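Statavero fingertip kit on a two-arm bench setup
January – posted by the Stiltville bench blog

I put off buying the Statavero fingertip kit for most of last year. The stock fingers on our two-arm setup are fine for anything with flat parallel sides and some friction, and most of what I ask the arms to do is exactly that. What pushed me into ordering was a run of small-block handover tests where the grip kept failing in the same way: the block pivoted between the fingers, the other arm came in at the planned angle, and the two tips met a corner instead of a face.

The kit comes from Tarnasov, which resells it with an adapter plate and a one-page setup sheet. You get tapered fingers for two grippers, a bag of screws, a hex key, and a license code for the calibration tool. The tool runs on the robot's own computer or on a laptop on the same network. I used the laptop. Installation took 30 minutes for the first gripper and less for the second. The sheet gives a torque value for the long screws and leaves it out for the short ones. I wrote to ask and got a number back the next morning.

Calibration is the part you are paying for. The tool closes the fingers on nothing, then on a gauge block, then on the gauge block again at reduced force, and fits an offset for each finger. After that it wants a set of grasps on the object you plan to use. Small foam cubes are a good choice for this. They give a little, they don't mark the fingers, and a bad grasp shows up in the wrist camera before it shows up in the motor current.
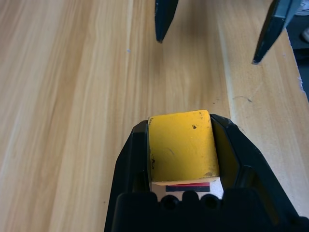

The wrist view is also where I would set up any pass/fail check. The tool can save a still at the end of each close, and it names the file with the commanded width and the measured width. It doesn't compare the two for you. I have a short script that does, and it flags anything outside 3 percent. With the stock fingers that script was noisy enough that I had stopped reading its output. With the new ones it stays quiet for long stretches, and when it does flag something there is usually a cause.

My test was simple. One arm picks a cube, lifts, and offers it at the midpoint of the table. The other arm takes it and sets it down on a target. Then the roles swap. I left it on a loop until it had logged 1,000 handovers, spread over several sessions, with the arms homed between sessions. Of those, 104 needed the second arm to retry its approach. There is no clean baseline for the old fingers, as I changed the approach angle partway through that earlier run, so treat the number as a starting point for your own comparison.

Most of the retries came from cubes that had been picked up on a diagonal. The taper helps you get in between parts that sit close together, and it costs you contact area. A cube held near the tips will rotate if the other arm touches it off center. Moving the grasp point deeper into the fingers fixed a good part of this, at the price of a slower approach and less clearance under the knuckle. There is a grasp depth setting in the tool, on the second tab, with no units shown. It is millimeters.

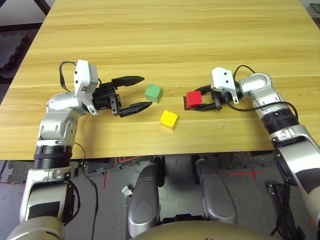 Three-cube layout, both arms in over the near edge of the table.

Cable routing deserves a note. The sheet assumes a bare wrist. If you have a sensor module and bracket mounted there, leave more slack than you think you need and run the wrist joint through its full range by hand before powering up. I had one connector working itself out over the first session – a strain relief clip cured it.

Things I would change:

The calibration tool loses its offsets if the license check fails at startup. It should keep the last good values and warn you.

The short screws are soft. I replaced them after the second removal.

The adapter plate has no index mark, so it can go on rotated by one hole position. The tool will still calibrate it without complaint, and your grasps will all be slightly off.

I also looked at the Havlíček fingers before ordering. They are wider, with a flatter pad, and would probably do better on the diagonal pickups. They need their own driver, and I didn't want to maintain a second one for a single tool. If your parts are larger than these cubes and never sit close together, that is the set I would try first.

The Statavero set stays on for now. Next I want to rerun the loop with the deeper grasp from the start and the approach speed put back to where it was.

Contact | Copyright Stiltville bench blog | Back to top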